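Lendero 기금 지원 과제 중간 보고
과제명: 원격 조작 시범을 이용한 주방 작업 학습
수행: Prandinville 로봇조작연구실
보고 대상 기간: 3월부터 6월까지

안녕하세요. 지난 보고를 드린 것이 아직 겨울 외투를 입고 다니던 때였는데 어느새 연구실 창문을 열어 두고 일하는 계절이 되었습니다. 그동안 보내 주신 격려와 꼼꼼한 질문들에 먼저 감사드립니다. 특히 지난번 보고서를 읽으시고 "시범이라는 것이 구체적으로 사람이 무엇을 하는 일인지 조금 더 풀어서 써 달라"고 적어 보내신 의견이 저희에게 큰 도움이 되었습니다. 안에서 매일 하는 일이다 보니 설명을 건너뛰는 버릇이 있었습니다. 이번 보고에서는 그 부분을 조금 길게 적어 보겠습니다. 너무 길다 싶으시면 뒤쪽의 예산과 다음 분기 계획부터 읽으셔도 괜찮습니다.

1. 무엇을 하고 있는가

저희 과제의 바탕은 사람이 로봇 팔을 직접 움직여 보여 준 동작을 기록하고, 그 기록으로 로봇이 같은 일을 배우게 하는 것입니다. 조작자는 화면을 보면서 Mahama라고 부르는 손잡이형 조작기를 쥐고 움직입니다. 손을 앞으로 밀면 팔이 앞으로 나가고, 손목을 돌리면 그리퍼가 돌고, 엄지로 단추를 누르면 손가락이 닫힙니다. 말로는 간단한데 처음 잡아 본 사람은 대부분 팔을 조리대에 쿵 내려놓습니다. 다행히 이번 기간의 작업은 모두 가상 주방인 Gavska 안에서 이루어졌기 때문에 부서진 것은 없습니다.

Gavska는 지난해 보내 주신 지원금으로 틀을 잡은 시뮬레이션 환경입니다. 대리석 조리대와 타일 벽이 있는 주방에 흰색과 검은색의 Franka Emika 팔을 세워 두고, 그 주변에 여러 물건을 늘어놓고 시작합니다. 물건은 일부러 종류를 섞습니다. 주방에 있을 법한 사과나 토스터 옆에 공구인 래칫 렌치가 놓이기도 하고, 어느 회차에는 이름 붙이기 곤란한 뾰족한 조형물이나 주름이 잔뜩 잡힌 커다란 덩어리가 조리대를 차지하기도 합니다. 정돈된 조리대에서만 배운 모델은 낯선 물건 하나에도 쉽게 헤매더라는 것이 작년의 교훈이었고, 올해는 처음부터 어수선하게 가 보기로 했습니다.

시범 한 회는 작은 물건 하나를 집어 정해진 자리에 옮기는 과정으로 되어 있습니다. 조작자가 팔을 물건 위로 가져가고, 손가락의 방향을 맞추고, 내려가서 집고, 들어 올려 옮긴 다음 놓습니다. 이 모든 동안 관절의 각도와 그리퍼의 열림 정도, 그리고 여러 시점의 영상이 같은 시각표에 맞추어 저장됩니다. 멀리서 주방 전체를 보는 시점이 있고, 그리퍼 바로 가까이에서 손가락과 물건 사이를 보는 시점이 있습니다. 조작자들은 처음에는 넓은 시점만 보다가, 익숙해지면 마지막 접근에서 눈을 가까운 시점으로 옮기게 됩니다. 저희가 그렇게 하라고 시킨 적은 없는데 다들 비슷한 시기에 그렇게 바뀌어서 보는 재미가 있었습니다. 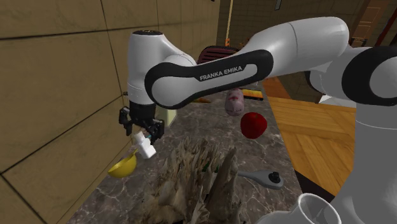
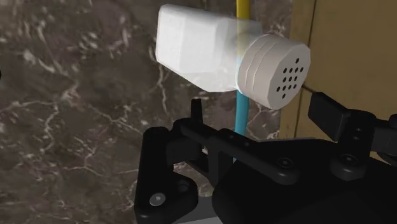
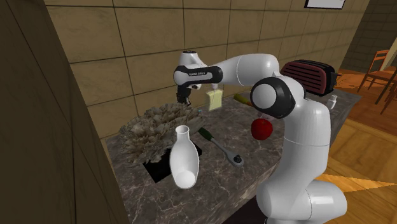
Gavska 가상 주방의 작업 화면. 첫 번째는 두 손가락으로 작은 흰 물체를 집고 있는 순간, 두 번째는 그리퍼 가까이에서 본 흰 양념통 모양의 용기, 세 번째는 그리퍼가 아무것도 쥐지 않은 순간입니다.

2. 이번 기간의 수집 결과

보고 기간에 저장된 시범은 모두 2,311회입니다. 신청서에 적었던 이 시기의 목표가 800회였으니 숫자로는 넉넉히 넘긴 셈인데, 솔직히 말씀드리면 목표를 잡을 때 저희가 겁을 많이 냈습니다. 조작기가 자주 끊길 것이라고 생각했고, 가상 환경을 다시 불러오는 데에도 시간이 꽤 들 것으로 보았습니다. 4월에 장면을 초기화하는 부분을 새로 쓰면서 기다리는 시간이 많이 줄었고, 그 뒤로는 하루 분량이 눈에 띄게 늘었습니다.

다만 양이 늘었다고 다 좋은 것은 아니어서, 5월에는 수집을 잠시 늦추고 검토에 시간을 썼습니다. 저장된 기록 가운데 200회를 뽑아 처음부터 끝까지 사람이 다시 보았습니다. 물건을 떨어뜨린 회차, 집기는 했는데 방향이 크게 틀어진 회차, 조작자가 중간에 한참 머뭇거린 회차를 각각 표시했습니다. 머뭇거린 회차를 버릴지를 두고 내부에서 말이 길었습니다. 손이 멈춘 시간이 길면 모델도 그 자리에서 멈추는 법을 배우게 되니 빼야 한다는 쪽이 있었고, 그 뒤에 이어지는 바로잡는 동작이야말로 귀한 자료라는 쪽이 있었습니다. 결국 멈춘 구간만 잘라 내고 바로잡는 동작은 남기기로 했는데, 이 결정이 옳았는지는 다음 학습 결과를 보아야 알 수 있습니다.

3. 조작자들이 겪은 어려움

가장 많이 나온 이야기는 깊이감이었습니다. 평평한 화면으로 보면 그리퍼가 물건 바로 위에 있는 것 같은데 내려가 보면 앞이나 뒤로 비껴 있는 일이 잦습니다. 흰 용기처럼 밝고 둥근 물건은 특히 그렇습니다. 어두운 대리석 앞에서는 윤곽이 잘 보이는데 벽의 타일과 겹치면 거리를 읽기 어렵다고들 했습니다. 그래서 조작 화면의 배치를 바꾸어 넓은 시점과 가까운 시점을 나란히 두었고, 시점을 바꾸느라 손을 떼지 않아도 되게 했습니다. 작은 변화였지만 조작자들이 가장 반가워한 변화이기도 합니다.

두 번째는 팔 자체가 시야를 가리는 문제입니다. 조리대 위로 뻗은 팔이 안쪽 물건을 덮어 버리면 조작자는 기억에 의지해 움직이게 됩니다. 이 문제는 아직 시원하게 풀지 못했습니다. 팔을 반투명하게 그려 주는 방법도 시험해 보았는데, 실제 로봇으로 넘어가면 쓸 수 없는 도움이라 기록용 화면에는 넣지 않았습니다. 연습할 때만 켜 두는 정도가 알맞겠다는 것이 지금의 생각입니다.

세 번째는 뜻밖에도 손목의 피로였습니다. Mahama의 손잡이가 조금 굵은 편이어서 오전에는 괜찮다가 오후 세 시를 넘기면 동작이 거칠어지는 것이 기록에도 나타납니다. 손잡이 덮개를 얇은 것으로 바꾸고 오후 작업 사이에 쉬는 시간을 더 두었습니다. 의자도 높이가 조절되는 것으로 바꾸었는데, 이 비용은 아래 예산 항목의 소모품에 들어 있습니다.

4. 학습 쪽의 진행

모아 둔 시범으로 첫 학습을 한 차례 마쳤습니다. 현재 모델은 물건 쪽으로 다가가는 동작을 제법 부드럽게 따라 합니다. 집는 순간에는 아직 서두르는 편이어서, 손가락이 제자리에 오기 전에 닫으려 하는 일이 있습니다. 반대로 놓는 동작은 지나치게 조심스러워 물건 위에서 한참 머무르곤 합니다. 조작자들의 습관이 그대로 비쳐 나온 것 같아 함께 결과를 보던 자리에서 웃음이 나오기도 했습니다.

성공률을 표로 만들어 드리고 싶은 마음은 굴뚝같으나 평가용 장면이 아직 고르지 않습니다. 어떤 장면은 물건이 서로 바짝 붙어 있고 어떤 장면은 너무 쉽습니다. 평가 장면을 정리한 뒤 같은 조건에서 다시 재어 다음 보고에 싣겠습니다. 섣부른 숫자를 먼저 드렸다가 나중에 고쳐 말씀드리는 일은 피하고 싶습니다.

5. 예산과 장비

인건비와 계산 장비 사용료는 계획대로 쓰고 있습니다. 조작 자리는 현재 2개를 운영하고 있으며 자리마다 Mahama 조작기 한 벌과 모니터가 놓여 있습니다. 저장 공간은 예상보다 빨리 차고 있습니다. 여러 시점의 영상을 줄이지 않고 보관하는 탓인데, 검토가 끝난 회차부터 압축본으로 바꾸는 방안을 준비하고 있습니다. 압축만으로 부족하면 소모품 항목의 남은 금액을 저장 장치로 돌리는 변경을 따로 신청드리려고 합니다. 미리 귀띔해 드리는 것이 예의일 것 같아 적어 둡니다.

6. 다음 분기에 하려는 일

우선 평가 장면을 고르게 다듬고, 가려진 물건을 다루는 시범을 더 모을 계획입니다. 용기처럼 쓰러지거나 굴러가기 쉬운 물건은 세워 둔 상태와 눕혀 둔 상태를 나누어 기록하려고 합니다. 여름이 지나면 실제 로봇 팔에서 짧은 시험을 시작하고 싶은데, Prandinville 실험동의 안전 점검 일정이 먼저 잡혀야 해서 날짜는 확정되는 대로 알려 드리겠습니다.

지난번에 물어보신 자료 공개에 대해서도 한 말씀 드립니다. Gavska의 장면 구성과 검토를 마친 시범을 함께 내놓는 쪽으로 준비하고 있고, 설명 문서를 지금 쓰고 있습니다. 초안이 나오면 공개 전에 먼저 보내 드릴 테니 읽기 어려운 곳이 있으면 이번처럼 편하게 짚어 주시기 바랍니다. 방문을 생각하고 계신다면 조작 자리가 비교적 한가한 오전 열 시 무렵이 좋겠습니다. 원하시면 손잡이도 직접 잡아 보실 수 있게 연습 장면을 하나 열어 두겠습니다.

Prandinville 로봇조작연구실 드림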